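# Balancing a regional gas grid hour by hour

Tamsin Baptiste has scheduled gas for the Gemora distribution system for most of her working life. Her job is to match what enters the network at the Monti receiving station with what customers withdraw, and to pay for the difference when the two do not match. We spoke to her about linepack, storage and why daily nominations no longer fit the way gas is used. 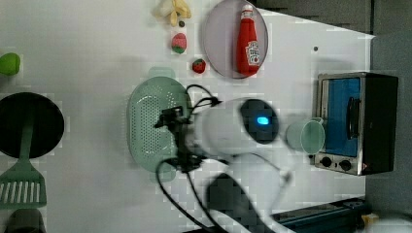
*Last updated: 19 April 2023*

Gemora buys most of its supply on day-ahead contracts. The shipper nominates a quantity, the pipeline confirms it, and the gas is delivered at an even hourly rate over the gas day. Customers do not use it evenly. Baptiste said the gap used to be small enough to ignore.

"When the load was furnaces and water heaters, you had a morning peak and an evening peak, and the pipe itself absorbed both," she said. "Linepack went down after six, came back by noon, went down again after work. You could draw it from memory."

Linepack is the gas held under pressure in the pipe. On the Monti lateral the normal operating range is 900 psi at the receiving end down to a contract minimum that the company does not publish. Drawing pressure down releases gas to meet a short peak. The volume has to be replaced before the next one.

The change came with the peaking plant at Evine, which takes gas from the same lateral. It runs when wind output drops, often with less than an hour's notice to the gas side. At full load it can account for 40 percent of hourly flow on the lateral.

"The plant is a good customer," Baptiste said. "It pays for firm transport and it tells us what it knows. The trouble is that the power market closes on one clock and the gas market closes on another. By the time the unit is dispatched, the cheap nomination cycle has passed."

She was asked whether more intraday nomination cycles would solve the problem.

"They help with the daily total. They do very little for the hourly shape. If I add gas at the 2:30 cycle, it is spread over the hours left in the day. The plant wants it between five and nine."

Gemora has leased space in the Brando storage field to cover those hours. Brando is a salt cavern, which can switch from injection to withdrawal faster than a depleted reservoir. The lease gives Gemora a maximum withdrawal rate of 4000 dekatherms per hour and requires notice before each change of direction. Baptiste would like the notice period shortened at the next renewal.

Hok-lam Hsueh, who models system hydraulics for the same company, joined the second half of the conversation. His group runs a transient model of the lateral that updates through the day, using pressures from the field and the latest plant schedule.

"A steady-state model gives you the right answer for the wrong hour," Hsueh said. "It assumes what goes in comes out. On this lateral the pressure at Evine lags the pressure at Monti, and the lag depends on flow. If you wait until you see the drop at the far end, the withdrawal from storage will arrive late."

The model was checked last June against 33 plant starts. Hsueh said the predicted low point was usually close to the measured one, with the larger errors on days when the plant started twice. The second start begins from a pipe that has not fully recovered, and small errors in the starting pressure carry forward.
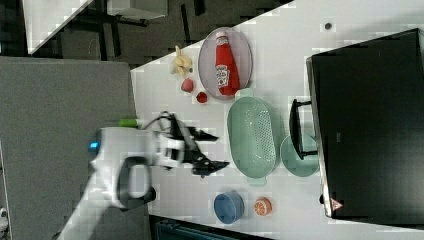

## Who pays for flexibility

The cost of the storage lease is currently recovered from all firm customers by volume. Baptiste thinks this will be challenged in the next rate case, and she does not object to that.

"A bakery with a flat load is paying for ramping it never uses," she said. "You can argue it benefits from a more reliable system, and it does, up to a point. I would sooner see an hourly service with its own rate, and let the people who need the shape buy the shape."

Hsueh was more cautious. An hourly service needs hourly metering at every point that takes it, and several of the older industrial meters on the lateral are still read once a day. Replacing them would take at least two construction seasons. He also noted that a separate rate could push the plant toward on-site backup fuel on the coldest days, when the gas system would lose the revenue and still have to hold the capacity.

Both expect the pipeline to tighten its hourly flow limits before any new tariff is in place. Baptiste said her desk already schedules as if the stricter limit applied, holding part of the Brando withdrawal right in reserve until the evening peak has passed.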